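Workshop tips: recording PC assembly examples for a learning arm

These notes are for anyone collecting demonstrations at the Kornley bench, where the job is fitting processors and memory into desktop towers. They cover the bench and the parts. Arm set-up is in the Pikex manual.

Before you start

Lay the tower on its side with the panel off and the open side up. Push it against the stops, then try to rock it. If it moves at all, put a thin rubber strip under the low corner. A case that creeps a few millimetres over a morning will spoil a whole batch, and you won't notice until someone plays it back.

Discharge yourself on the earthing point before touching a board. Do it again after every tea break.

Keep the side panel and its screws in a tub on the shelf, well away from the bench.

Setting out the parts

Put the processor in its square pocket and the memory module in the long holder. Check the corner mark on the processor every time. A chip turned through ninety degrees looks fine at a glance, and an example recorded that way teaches the wrong thing.

Handle memory by the short ends. Wipe the contacts with a lint-free cloth if they have been fingered, and let them dry fully.

The parts tray sits to the left of the tower, with the CPU socket left empty and its frame and lever exposed.
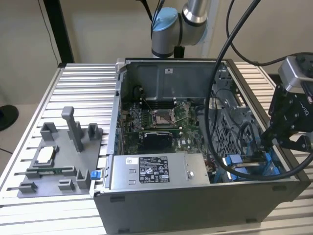 Cables

Loose leads cause more wasted takes than anything else. Tuck drive and fan cables back among themselves, and tape down any that spring up over the memory slots. Use paper tape. Cloth tape leaves glue on the board and takes solvent to shift.

Run the arm through its full reach once, slowly, and watch its own cable as well as the ones in the case.

While recording

Move at the speed you would use for a fiddly job by hand. Pause briefly above the socket, then go straight down. If you fumble, carry on and put it right, and mark the take as a recovery. We keep those in a separate folder and they are useful. Drop the take only if a part has fallen on the floor or a person has leaned into view.

Shift the tower or the tray slightly between sets. Barbara Makowska sorted through 2114 takes in February and found 117 with the tray in exactly the same spot, which made them nearly worthless as a group.

Stop after 18 takes and swap over. Tired hands start to jab.

Looking after the boards

Use scrap boards. Memory slots will stand up to 73 insertions on our boards before the clips go slack, so pencil a tally on a bit of masking tape inside the case. Sockets wear out sooner if the chip is dragged sideways. Look across the pins with a torch at the end of each session, and bin any board with a bent one.

Blow dust out with a hand bulb. Canned air can spit liquid if it is tilted.

Packing up

Park the arm clear of the case before switching off. Put the processor back in its plastic shell, cover the tower with a clean tea towel, and write the number of the last good take in the Prostley log.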